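Packing with arms, four months in

18/01/2021

I work at Skastik, a small gift packing shop in Sindale. We fill tins and boxes with candy, close them and send them on to stores. Since September part of the filling has been done by robot arms, and a few readers of this blog have asked what that is like for the people on the floor.

The short version is that I pick up less and watch more. Before, I placed candy with tongs for most of a shift. My wrist hurt by the end of every week. It hurts less now.
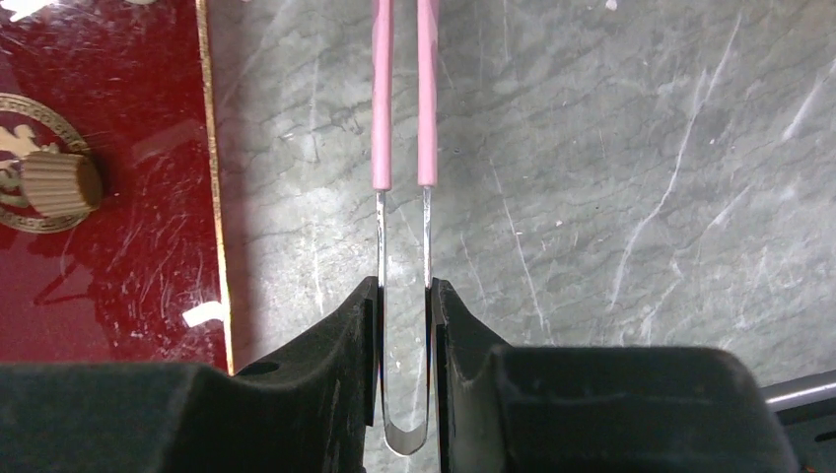

My eyes are more tired, though. Watching is work too, and the schedule was slow to admit that. We used to rotate every two hours. With the arms we were left on the same bench all morning until people complained, and now we change after 56 minutes. Why 56, I don't know. It came out of the planning software.

Tins are another matter. A printed lid has a right way up and a shop will send it back for a scratch.
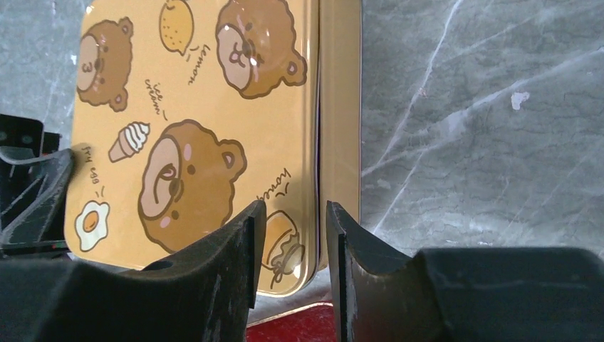

One of the packers on the late shift told me she doesn't mind the arms but does mind being asked to train them for the same pay. I agree with her. Showing a machine how to do your job is a skill, and our pay sheet has no line for it. We raised it in the fall and got a one-time payment of 33 dollars each.

The trade newsletter we get in the break room had a piece on this.

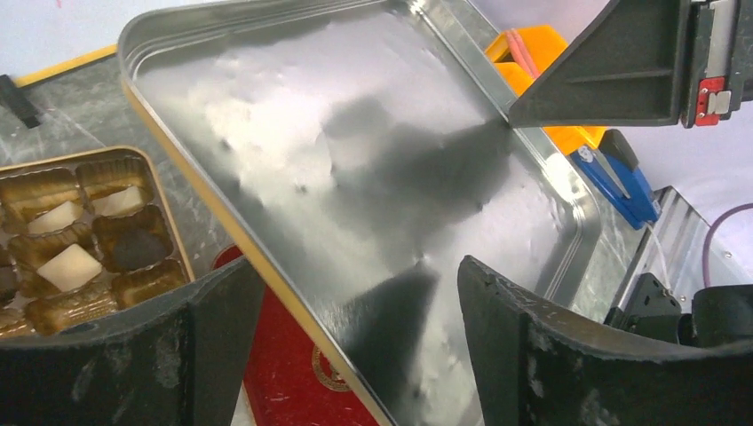

Nambiar Packing Letter, No. 453, p. 7. The writer visited a plant in Zekville where the hand packers were moved to checking and repair, and most of them stayed. The article doesn't say what happened to the rest. I would have liked to read that part.

At our place no one has been let go. Two temp jobs were not renewed before the holidays, which the office counts separately. 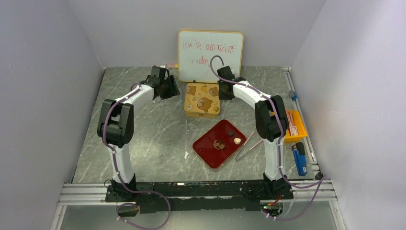
A reader wrote in after my last post that his plant went through the same thing, and that the time to ask for a new job title is before the second set of arms arrives. Ours is due in spring. I have asked for a meeting and will post what they tell me.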